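Khaemba After-School Craft Club: progress report to the Skitum Fund
Sun 13 October

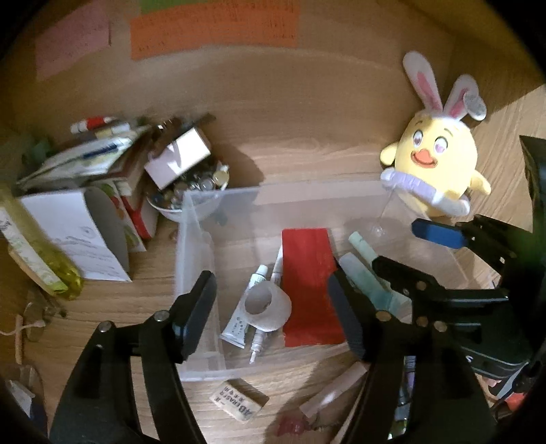 We are past the halfway mark of the grant year and I'm very glad to say the club is in better shape than I dared hope back in June. We now have 22 children on the list (the plan was for fewer), and most of them come every week. A few bring a younger brother or sister along, so the room gets loud, and we love it!

The big change since my last report is the bookmaking. Emerson Paiva started it as a one-off, folding and stitching little notebooks, and the children simply wouldn't let it go. They asked for covers with windows, then pop-ups, then books with a pocket in the back for secret notes. Emerson has stretched it into a full course of six sessions, and the fourth one is coming up. One girl is writing a mystery set in the school kitchen and has already started on the sequel.

Spending is close to plan. Paper and card cost more than we budgeted, mostly thanks to those pop-ups, but we saved on paint after Varotness Print gave us two cartons of offcuts. Room rental is unchanged. I'd like to move the leftover paint money over to paper if you are happy with that – a yes by email is plenty.

Not everything has gone smoothly. The weaving block had a slow start. The looms we ordered were too big for small hands, and we lost two sessions to untangling and restarting. Flynn McPhee has switched the younger group to cardboard looms and they are finishing pieces now, some of them really lovely. The older group kept the big looms and is sharing one long wall hanging.

Getting home is still a problem for families on the Rarnomari side of town. The late bus leaves before we finish, so seven children have to go early. We tried starting sooner, but that clashed with homework help. Flynn is talking with the school about moving homework help to after the club, and I'll send you a note once we have an answer.

Next up are the rest of the bookmaking sessions, the end of the wall hanging, and an open evening where families can read the books and try a bit of stitching themselves. We would be delighted to see someone from the Fund there. The full expense sheet will follow with the receipts at the end of the month.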